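4.2 What ends up on a shared bench

I started keeping notes on our benches in March, mostly out of irritation. I'd come in wanting a clear spot for my laptop and spend the first part of the morning shifting other people's stuff. Garba Okeke, who shares the room with me, suggested I stop grumbling and write it down, so that's how this section came to be (thanks, Garba). We ended up with 173 bench notes from the room we call Sudura and a smaller pile from Nwosu, the room down the hall.

What surprised me most was how much of a work surface isn't work at all. I had expected tools, and yes, there were tools, but people also settle in. They bring a plant. They bring a container for whatever it is they keep in containers, and the laptop gets parked right in front of it and stays open all day. In my notes I called this the "home corner," and once I had a name for it I saw it everywhere! Figure 3 has a pretty typical one, with the potted plant and the white container tucked in behind the gray laptop, a plain wall at the back, and somebody next to it all with a phone in hand. 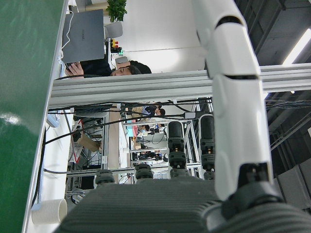
Figure 3. A home corner beyond the aluminum beam, with black cables draped over the framework in front of it.

4.3 Cables and the space between people

Cables were the other big thing, and I'll admit I didn't plan to study them. My first coding sheet (the Cudis sheet, see Appendix 2) had no line for cables at all, so I had to go back and add one by hand. I count them as part of the furniture now. A bundle hanging over a rail does a lot of what a low partition does - you can see and talk across it, but you think twice before passing a mug over.

Look past the rack in Figure 3 and there's a person in a dark top beyond the cables, then another farther back near tables with equipment. When I asked people in Sudura who they "sat with," they mostly named whoever was on their own side of the wiring, even if someone on the other side was closer. Nwosu has its cables under the floor and I got much vaguer answers there. I wouldn't lean on that too hard, as the two rooms differ in plenty of other ways, and Nwosu has the better coffee machine, so people wander more.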